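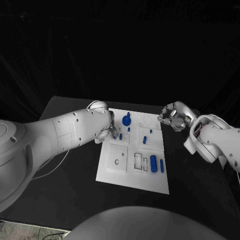 Assembly boards are one of those things I'd never given a thought to until I spent a morning at Fedlow, and I came home wanting to build one. The idea is simple: a flat base, a set of small parts, and a place where each of them belongs. Their current one, called Skestov after a village where the designer once spent a wet holiday, is white with blue parts, and I took to it straight away. There's a gear-shaped knob with a wide toothed disc that I badly wanted to turn, and a pair of little pegs standing up in a square white plate of their own.

"Everyone goes for the gear," the designer told me, laughing. "I could draw the loveliest peg in the world and they'd still go for the gear!"

We'd settled down with tea by then, and I asked where a board like this begins. On paper, it seems, and then on a great deal more paper. The notebook for Skestov runs to 239 pages, and quite a few of them are about corners.

"I draw the part first, then I draw the hole it's going to live in, and the second drawing takes me far longer. If the fit's too easy you've learnt nothing by putting it in. If it's too tight you get cross and push. I want that small moment where you have to turn it a bit and think, oh, there."

What about the blue? It came from an earlier board, Selex, which had parts in 8 different colours. "It looked wonderful, like a sweet shop. But people were matching colours and hardly looking at the shapes at all. So with this one I thought, right, one colour, and let the outlines do the talking."

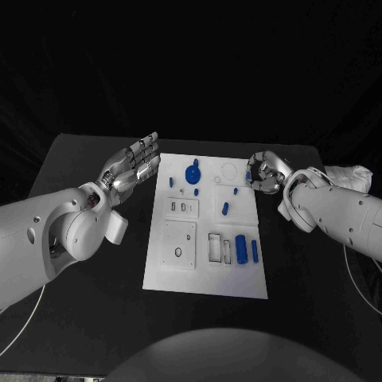

Someone else at Fedlow put in that Selex was still the better board for a first try, and that they'd happily bring back the colours tomorrow if anyone asked. The designer took this very cheerfully. It's clearly an old argument, and I suspect both of them enjoy it.

I asked about the engraved outlines next, as they were my favourite thing after the gear.

"Oh, good, I'm so pleased! They're the bit I fuss over. An outline has to tell you which way round a part goes without shouting about it. I did one batch with very heavy lines and it felt like being told off."

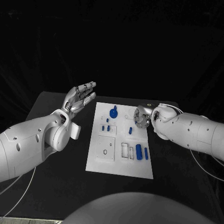
"So then I went finer, and finer again, until I had a version I could barely find myself with the lamp off. What we use now is somewhere between the two."

The next board is called Bakos, and there are already two pages of it in a fresh notebook. I was allowed to see one. It has a gear on it.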